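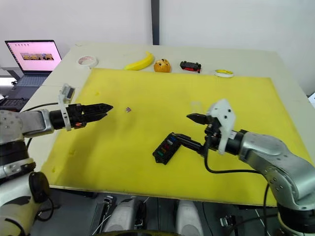 **4. Loading the fuse box (Drimstead kit 249)**

Do this section before you touch the lid or the label. Clear the middle of the table and put the mat down flat, smudges don't matter. Anything not in use goes along the back edge of the table, like the roll of white tape and the toy banana, well clear of the mat. Small parts go near the middle of the yellow, same as the little purple-pink piece, they show up well there and dont roll under things.

1. Tip the bag out over the mat. Not over the floor.
2. Turn every fuse so you can read the top.
3. Check ratings against card 2214. Missing one? Stop, ring Wakwood spares.

> **Note:** Mat is 600 mm on the long side. A smaller one will do but you'll be chasing bits.
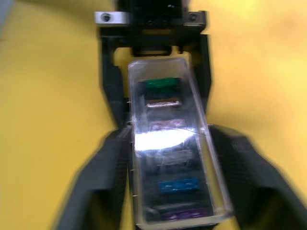
**4.1 Slots**

Fuses go in flat, one to a slot, working down from the top. Push the body, not the blades. When you hold the box up against the mat the colours should read straight down in a column, each fuse lying across its own slot. Glare on the clear plastic can hide the middle ones. Tilt it and look again.

4. Press each fuse home with a fingertip.
5. Run a nail down the column. Anything proud, take it out and start that slot again.

**Caution:** never fit a higher rating becuase it's the only one left.

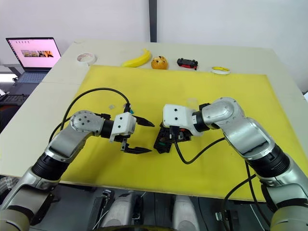 *Aren Brunton*

**4.2 Refitting**

Ignition off, key out. Leave it 2 minutes before pulling the old fuse. Then:

6. Old fuse out with the puller. Pliers crack them.
7. Compare old and new side by side on the mat. Same colour, same number, same size.
8. New one in, square, firm push. If it needs forcing it's in crooked, so back it out
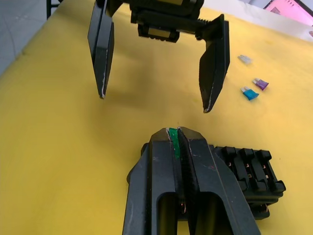

and try again with the blades lined up by eye first. Still stiff, look for dirt in the socket.

9. Blown ones in the bin, not back in the box.
10. Lid on. Go to section 5.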